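课前先说一句：上次发的讲义第4页有错，"先擦后收"写反了，应为先收后擦。手上有旧版的自己改一下。

# 桌面整理与收纳 第二讲 讲义（课堂用，未校对）

授课：Sewwandi Liyanage　　助教：Rafsan Saha
教室：1013　　分组：每组4人

## 一、上次没讲完的

- 收纳不等于"藏起来"。塞进抽屉的东西，下次找不到，等于没有。
- 三个词要分清：**归位**、**暂放**、**丢弃**。作业里一半人把暂放写成归位，扣分了，别来问。
- "暂放"必须有期限。我自己用的是当天晚饭前。Kasun 用的是一周，我觉得太长，他坚持，那就各用各的。
- 公用桌和私人桌规则不同。公用桌：离开即清。私人桌：允许留一件正在用的东西，只一件。

补充：有同学问书桌上的台灯算不算"留一件"。不算，台灯是固定物。水杯算。充电线……拔下来就算，插着不算。这个定得有点随意，先这么用。

## 二、桌面分区

一张长方形桌子，不管饭桌书桌，按手能够到的距离分：

1. **近区**：坐下以后，手肘不离桌边就能碰到。只放正在用的。
2. **中区**：伸手臂能到。放马上要用的。
3. **远区**：要欠身才能到。放容器，放不常动的。

容易犯的错：小东西放中区正中间，四面不靠。看着显眼，其实最碍事，每次铺纸、端盘子都得先挪它。小件要么进容器，要么贴边。

容器放远区，理由上节讲过了，略。左手习惯的人可以左右对调，前后不要动。

Q点（课上会提问，先想）：远区放两个容器，谁在外？——看哪个开合次数多。

## 三、容器：碗、盘、盒

碗其实不是好的收纳容器，但家里最常见，所以单讲。

- 浅碗口大，放得快，也满得快。
- 圆口碗放软的东西（纸巾、布、袜子）会往外翻，软物没有形状，碗壁又矮，撑不住。
- 硬的小件放碗里没问题，但会沉底，上面一盖纸就看不见了。所以：**软物不压硬物**。这条考试要用。
- 颜色：红、黄这类鲜艳的碗适合做"暂放碗"，远远看见就想得起来要清。
- 塑料碗轻，一推就走，放远区要离桌沿一掌以上。

纸巾的问题。揉过的纸巾一律按丢弃处理，不讨论"还能再擦一次"。整张没用过的，叠两折，平放。碗里出现揉成一团的纸巾，这个碗就不叫收纳容器了，叫垃圾碗，得先清空再谈别的。

Lakmal Miah 上次的作业写得好，他按"先看碗、再看桌"的顺序记录，抄在这里：先把容器里的处理干净，再决定桌上的散件能不能进容器。顺序反了就会把干净东西压在脏纸上面。

看下面这张桌子，用刚才的分区法自己过一遍，先别翻后面的提示。 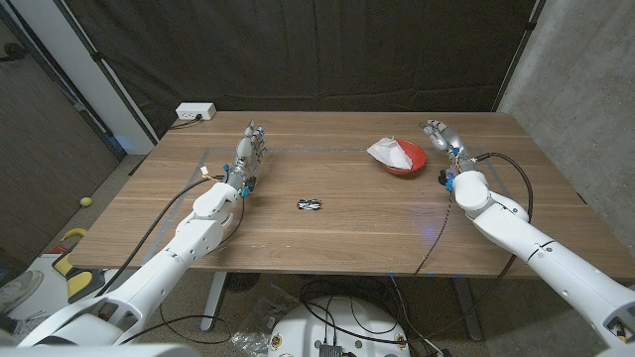 **Plorport，7月**

提示如下，看完再改你的记录纸。

红色塑料碗靠桌子后侧，位置在远区，这一点没毛病。问题在里面：一团皱的白纸巾，从碗口左边翻出来了，碗里头也被挡掉一部分。按第三节，先清碗。底下有没有东西，这么看不出来，记录纸上写"不明"，不要写"空"。好几个人会写空，我先说在前头。

再看桌子中间那个小件，黑色的，带白和浅蓝。像辆玩具小车，也可能是什么电子小零件。分类还定不下来的时候怎么办？写"小件，待认"，先按硬物处理。位置正是第二节讲的那个坏位置，中间，不靠边。

处理次序（标准答案，背下来）：

1. 纸巾取出，丢弃。
2. 看碗底。有硬物就拿出来单独认。
3. 碗擦一下，放回原处。
4. 小件拿起来认：玩具归玩具盒，零件归零件盒。认不出，进碗，当天清。
5. 最后擦桌面，顺木纹擦，从远区往近区。

第5步有人从近区开始擦，袖子会蹭到擦过的地方。还有，木桌用拧干的布，不要滴水。深浅木色都一样，别以为颜色深就看不见水印。

## 四、计时练习

每组用一张桌、一个浅碗、一张纸巾、一个小件。练习时间14分钟，分两轮：

- 第一轮：一人做，其余三人只记不说话。忍住。
- 第二轮：换人，做的人边做边报区名（"远区，碗，取纸"）。报错了从头来。

记录纸格式：

| 物品 | 所在区 | 软/硬 | 处理 | 期限 |
|---|---|---|---|---|
| 纸巾 | 远区（碗内） | 软 | 丢弃 | 立刻 |
| 碗 | 远区 | 硬 | 清空后留 | — |
| 小件 | 中区 | 硬 | 待认 | 当天晚饭前 |

表里"期限"一栏不能空，没有期限就画横线。上回收上来2份空的，退了。

小件用 Flilleo 积木盒里的就行，Rafsan 那里领，用完换回去。纸巾自己带，教室不提供。碗在后排柜子，拿之前签名。

速度不计分。抢快的组一般第2步就漏了，碗底不看直接往回放。

## 五、常见问题（从上次的纸条里摘的）

**桌上东西特别多，先从哪里下手？**
从容器。没有容器就从远区左角开始，一路往右。不要从最大的开始，大的一般本来就是固定物。

**家里人往碗里扔纸巾怎么办？**
旁边另放一个垃圾碗，颜色要不一样。说教没用。Nusrat Paul 家试了，她说头两天照扔不误，后来好了些。仅供参考。

**小件太多，一只碗装不下？**
说明碗不够用的是分类，先分再加碗。分完还装不下才换深盒。盒子高度不超过手掌长，太深了翻起来麻烦。

**孩子玩到一半的玩具要不要收？**
公用桌，收。私人桌，可以留一件。吃饭前一律收，这个不商量。

**远区够不着怎么办？**
站起来，绕过去拿。别趴在桌上够，碗会被袖子带倒。桌子实在宽，就把容器整体往前挪半掌。

## 六、作业

- 选家里一张桌子，饭前饭后各记一次，表格同上。
- 写一段话：哪一件东西两次都在中区？为什么总回到那里？不少于四行。
- 选做：读 Dissanayake 讲义里讲"暂放"那一章，跟我们的定义比一比。他的期限概念和我们不一样，写出差别就行，不用评对错。

交到 Bretelau 楼一层信箱，下午5点前，过时锁门。写名字！写组号！

下次讲抽屉。带一把尺子，软尺硬尺都行，另外把家里最乱的那个抽屉量好内宽和内深再来，高度可以先不量。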